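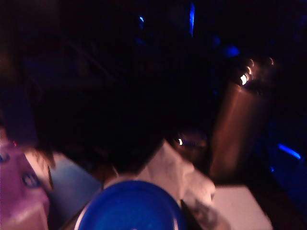
How long does it take to clear a small table in the evening? Ten minutes for the things, and then a little more for the papers, if you do it every day.

I am writing this as a thread, one post for each kind of thing. My table is 105 cm long and 60 cm wide. I eat on it, work on it and repair small things on it, so everything arrives there sooner or later.

Tonight I began with the light very low, only a few weak lamps. A blue round thing, a crumpled white tissue, a white card or paper, something tall with a copper color. It is a usual evening for this table.

First the tissues. I take them before anything else. A tissue on a table makes the whole table look dirty, even when it was used only for wiping glasses. My small bin from Staser hangs on the side of the table with two hooks, so I don't have to walk.

Check inside the tissue before you throw it. Last February I threw away a screw from my reading lamp this way. The lamp has been held together with a piece of wire for nine months and it works, but it looks to the left.

Then everything round: lids, bowls, cups. I carry them to the kitchen in one trip on a tray. If I carry them in my hands I make four trips, and on the third trip I begin to do something else in the kitchen.

A question I get every time I write about kitchen things: where do you keep the lids? Mine stand upright in a dish rack inside the lower cupboard, the big ones at the back. Before, they were lying in a drawer, and each time I wanted one I had to lift all of them.

If a lid has no bowl, I keep it for one month on top of the fridge. After one month it goes. I was strict with this only from last year and already the cupboard closes better.

Bottles and tall cups next. Anything for hot drinks I open, empty and rinse at once, also if I am tired. Tea with milk that stays closed until morning is a smell I don't wish to meet again.

For the smell, when I was late: one spoon of baking soda, hot water, lid off, leave it overnight. Then rinse two times. The rubber ring must come out and be washed separately. I use a wooden toothpick for the ring, a knife can cut it.

Pens and other thin things. I own a cup for pens and I also own more pens than fit into the cup. So I test them on the back of an envelope, and the ones which don't write go away. Last time it was eleven pens. I think six of them came from the bank in Brorngate.

Chopsticks, skewers, small screwdrivers: they look like pens in bad light, and they have often been in my pen cup. I have signed for a parcel with a skewer in my hand. The delivery man waited very politely.

Now papers, this is the slow part. I make three piles and no more. One for things I must answer, one for things I must keep, one for recycling. When I permitted myself a fourth pile, called "later", it became the biggest one and lived on the table until summer.

Cards I treat a little differently. A postcard or a birthday card may stand on the shelf for one season. Then it goes into a shoe box. The box is from Juneck boots, size 41, and it holds 200 cards if they are placed on the long side. I know the number because I had to write it on a moving form.

Appointment cards go on the fridge the same evening. Not tomorrow, the same evening. I missed the dentist in Juška because the card was under a plate, and the next free time was after seven weeks.

Somebody asked below if I use the phone calendar. I do, but I write slowly on the phone and I make mistakes in the hour. With the card on the fridge I have the hour in the dentist's own handwriting.

When the table is free, I wipe it. Warm water and a drop of dish soap, cloth well squeezed. Along the grain if your table has a grain. After this a dry towel, or you will see the lines in the morning when the sun comes from the side.

I had a spray from Staser with orange smell before. It is fine for a glass table. On mine it left a film, and paper stuck to it a little. I gave the bottle to my neighbor, who has glass.

About the light. I know it would be easier with the big lamp on. But in the evening the big lamp makes me fully awake, and then I clean the oven at midnight. So I clear the table with low light and look again in the morning for crumbs.

In low light I use the hand more than the eye. I pass my hand flat from one end of the table to the other. Slow, because there can be a pin. This is how my aunt did it, she was sewing at home and had pins everywhere.

What is allowed to stay on the table overnight: the lamp, a coaster and one thing I am in the middle of. For this week it is a jigsaw puzzle on a board, so I cheat a bit, because a puzzle is many things.

The board is a good purchase, by the way. I bought it at the flea market in Brorngate for 3 euros, it has a raised edge. When I need to eat I lift the whole puzzle and slide it under the sofa. A big tray with an edge does the same work.

A reply asks what to do if you share the table with other people. We are two here. We agreed that each person has one basket on the shelf, and what is found on the table goes into the owner's basket without discussion. The basket with the most things in it is mine - I have to admit it.

And for small children I can't say anything, I don't have experience. My sister puts a big sheet over everything and goes to bed. She is a happy person.

Posted 11/21/20, a bit later than I planned. One correction to the post about the rubber ring: put it back only when it is completely dry, also on the inner side. I forgot to write this and two people have asked already.

Tomorrow I want to do the shelf above the table. There is a jar there with buttons and foreign coins, and keys for which I can't find the locks. If you have a method for old keys, please write it under this post, I read everything in the morning with coffee.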